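Property Services > Residential Lettings > Furnished Packages > Hornell Kitchen and Dining

Hornell Kitchen and Dining Package

Stitari supplies furniture and household goods to landlords and managing agents on a fixed monthly rental. The Hornell package furnishes one kitchen and one dining area in a rental home of up to three bedrooms.
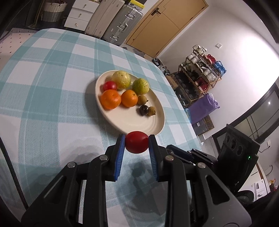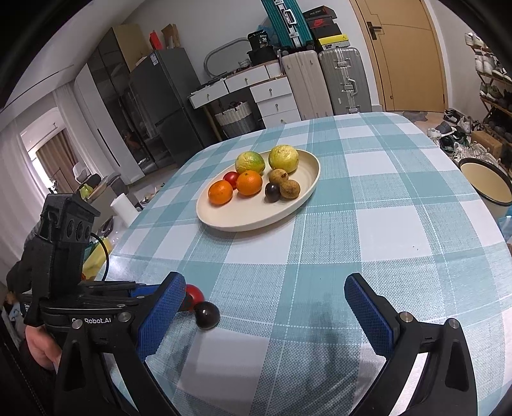 The package is offered on terms of 13 or 20 months. Delivery and assembly are included within the Cistberg service area. Properties outside that area are quoted separately – please provide the full address and floor number with your request.

Monthly rental: $335
Purchase price at end of term: $2,600, less rental credits
Product group: Le Roux Residential

A signed inventory is left at the property on the day of delivery. Tenants should report missing or damaged items to the managing agent, who may order replacements through the Stitari account desk. Normal wear is covered. Items removed from the property are charged at list price.

Orders for November move-ins should be placed one month ahead.

Account inquiries: Zinhle Mofokeng, Landlord Services

Updated March 21, 2026

Shares: 20
Comments: 0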